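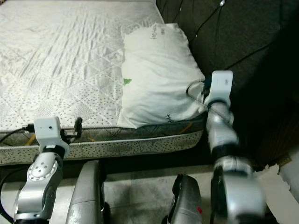 Mattress and pillow, Room 4, Van Damme Wing

POKSTEAD HOUSE
Household and Furnishings Group

Minutes of the meeting held on Friday, October 15, 2021, in the ground floor sitting room

Present: the Chair, the House Manager, the Housekeeping Supervisor, two residents' representatives, and the Secretary (minutes).

Apologies were received from the Finance Officer.

1. Minutes of the previous meeting
The minutes were agreed as a correct record, subject to one amendment. Under item 3, "blankets" should read "blankets and pillows".

2. Matters arising
The Housekeeping Supervisor reported that the linen cupboard on the first floor had been relabelled. Double sheets are now on the upper shelf and single sheets below. The key is still kept at the front desk, and residents' representatives asked that it be available until 9 pm. This was agreed.

The House Manager confirmed that the new laundry contract with Fellamix had been signed. Collections will be weekly, and blankets must be bagged separately from bed linen.

3. Beds in the Van Damme Wing
The group considered the state of the beds, which had been raised by residents at the last two meetings.

The Supervisor said that the mattresses were sound but that the quilted surfaces had become creased, and that the present protectors from Lollen did not stay in place. A deeper protector was available which would go down over the side border. It was noted that the present stock had been bought for a thinner mattress — the depth should be measured before any order is placed.

The House Manager had obtained a price of £600 for protectors for the whole wing. The budget line for bedding stands at £1,000 to the end of the year, and the group was content for the purchase to go ahead on that basis.

Agreed: that the House Manager order the deeper protectors once the measurements are in.
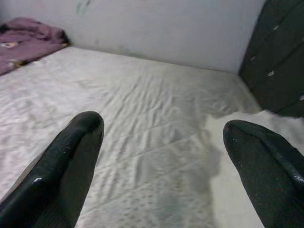
4. Blankets
Members discussed whether blankets should be folded at the foot of each bed or put away during the day. The written standard asks for a flat fold, with the edges in line with the mattress. Practice varies, and in Room 4 the mauve blanket was in a heap on the far end of the bed, up against the wall. The Supervisor remarked that blankets left in this position were easily missed when rooms were checked. One representative said that residents should be free to use their own blankets as they pleased, and the Chair accepted this, provided that the bed could be stripped on laundry day.

Agreed: that the written standard apply to house blankets only. Residents' own blankets are to be lifted off the bed before collection and left on the chair.

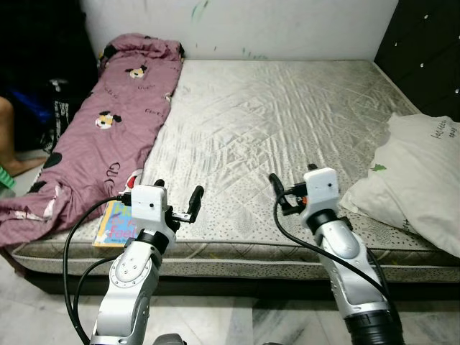 Room 4: blanket with printed cartoon motifs, and pillow at the opposite end of the bed

5. Patterned and personal bedding
It was asked whether printed blankets could go to Fellamix with the plain ones. The House Manager advised that the contract made no distinction, but that strong colours should be washed apart from whites. Residents sending their own items will be asked to attach a name tape. There was some discussion of who should supply the tapes, and the Supervisor undertook to find out the cost.

6. Pillows and headboards
The Supervisor asked for one spare pillow for every 5 beds, to be held in the linen cupboard. The group supported this. White pillows with a small printed mark would continue to be bought for the wing, as they match those already in use.

On headboards, the Supervisor proposed that the dark tufted ones be brushed by hand along the seams and around the crystal buttons 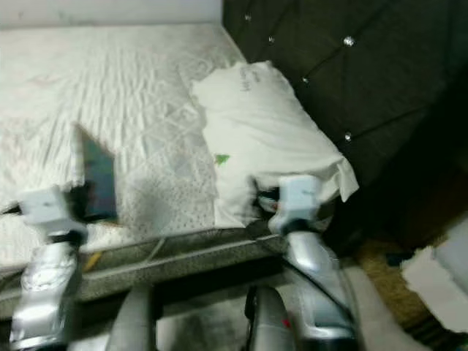 and that no spray cleaner be used on the fabric. Pillows should be taken off the bed while this is done. The proposal was agreed without a vote, and the cleaning sheet will be altered to match.

7. Any other business
A representative asked for a second bedside lamp in the larger rooms. Deferred to the next meeting.

8. Next meeting
To be held in November, in the same room. The Secretary will circulate the date.

Actions
House Manager: order mattress protectors; confirm separate washing of strong colours with Fellamix.
Housekeeping Supervisor: measure mattress depth; cost of name tapes; revise cleaning sheet.
Secretary: circulate revised wording on blankets.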